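Skosier Tabletop Demonstrations

Data card, revised Mon 19 February

Summary

Skosier is a collection of demonstrations in which a person guides a single robot arm through short tabletop tasks. It was prepared by the Tarkero group for research on learning from demonstration. The collection contains 448 episodes. Each episode holds the overhead color and depth streams, the joint positions of the arm, the state of the gripper and one line of text naming the task.

Tasks

All tasks use toy kitchenware. The operator is given a written instruction before recording starts, such as "put the cups on the left" or "stack the bowls." Operators choose their own order of work. Episodes that end before the instruction is met are kept and carry the label "incomplete."

How demonstrations were given

Two methods were used. In hand guiding, the operator holds the arm and moves it directly while the motors are set to low resistance. In remote operation, the operator stands away from the table and sends motion commands from a controller. The field "mode" in each episode file states which method applies. Users who train on both should read this field first, as the motion in hand-guided episodes is slower and contains more pauses.

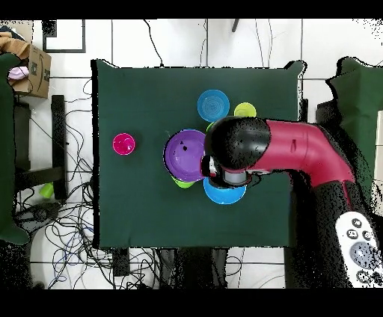

Object layout was left to the operator, with the single rule that at least two items must touch or overlap at the start of an episode. Crowded layouts are the main source of difficulty in Skosier. Where a purple bowl sits tilted over a lime green one and the gripper is above the bright blue bowl beside them, much of the blue bowl's outline is lost to the overhead view, and color alone is a weak guide to where its rim lies. An item standing apart, like the magenta cup on the left, is much easier to locate. Reported results should therefore be given separately for crowded and isolated targets.

Format

Episodes are stored one per folder. Streams are aligned to the clock of the arm controller. No episode is longer than 3000 time steps. The folder "sanna" holds the calibration files and must be copied together with any subset of the data.

Known limitations

Depth values are unreliable on dark surfaces, including parts of the arm itself, and appear as speckle. No filter has been applied. Objects and cables on the floor are visible outside the table area in some episodes, and a crop is advised for training. Force was not recorded.

Terms of use

The data may be used for research and teaching. Redistribution requires written consent from Grullari, which holds the rights to the collection. Corrections received before the end of March will be included in the next release.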